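Home | Kits | Data cards | Reviews | Forum

# Binix Two-Arm Home Kit: sample data card

Status: review notes, revised in March

## What you get

The Binix kit is two small arms, a gripper for each, a head-height camera and a download of recorded runs. We bought ours through Allside at list price. This card covers the runs, as they're the part the sales page brags about most.

- Recorded runs: 1226 in the download
- Runs promised on the box: 1779
- Task labels: 17
- Longest run: 45 seconds

Yes, those first two numbers are different. Allside sent us to Binix, and Binix sent us a link to the same download.

## Labels

Each run has one label and a pass/fail mark. The label "tidy cloth" covers picking up, moving, folding and, as far as we can tell, just poking at it. If you want to train something to fold, you'll be sorting by hand first. The pass mark has no written rule behind it. We asked for one and got a brochure.

## Soft goods on soft furniture

The sales page says the grippers handle "any household fabric on any household surface." That's a big claim for two fingers. A couch seat is a fair place to try it, and the cloth runs are at least shot on real upholstery.

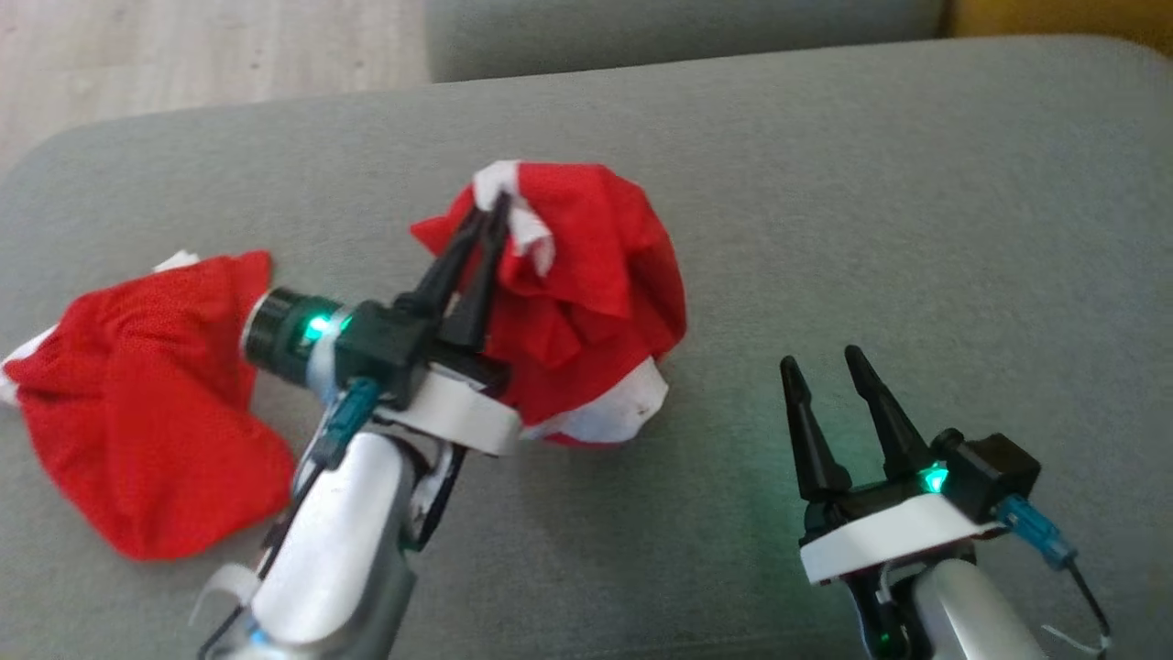 *Cloth run on a grey seat. Left gripper has a fold of the red and white bundle; right gripper is open.*

A pinch like that is a start. It doesn't tell you the cloth ended up anywhere useful, and a "two-arm" label doesn't tell you how much the second arm did. Check both before you count a run as two-handed.

## Should you use it?

For practice with grasping, maybe. For folding, we'd hold off until the labels are fixed. The Ruiz-Ortega loader reads the files without changes, which saved us an afternoon.

## Comments (3)

**greybox:** Same count here. I thought my download had died partway.

**tinsnips:** Bit harsh on the grippers. Mine are fine with tea towels. Agree about the labels though.

**lowbench:** Does the loader keep the pass/fail column? Mine comes up blank.

## Related

- Hendby single-arm kit: data card
- Ruiz-Ortega loader: setup notes
- Allside returns, step by step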